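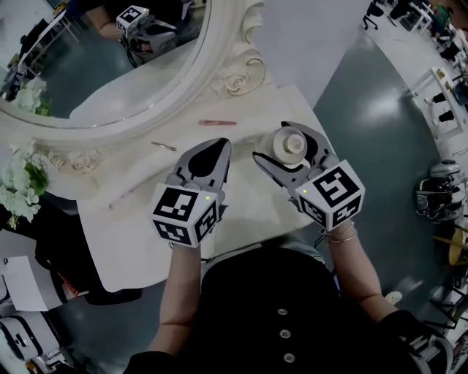
Which of the two hand-held grippers should the project carry into the next stage?
The Alteck, provided the finger pads are replaced.

Progress report, September
Prepared by Lihua Li for Amaral

Trials of the Starnetti and Alteck grippers are complete. We recorded 1,952 grasps on small household items, with the same operators using both models. The Alteck dropped 49 items and the Starnetti 174. Most Starnetti drops were of smooth, round items such as jars and caps.

Tracking was lost on 8 grasps, all with a marker turned away from the camera. Shafiq Mollah has changed the marker mount angle and will repeat those grasps.

Pad wear on the Alteck is higher than we budgeted for. Sistham has quoted for a harder rubber in the same grey colour. We ask that the unspent travel allowance be moved to cover one batch.

Still to do: flat items (files, cards), left-hand use, and a check of the finger opening calibration after a full day of use.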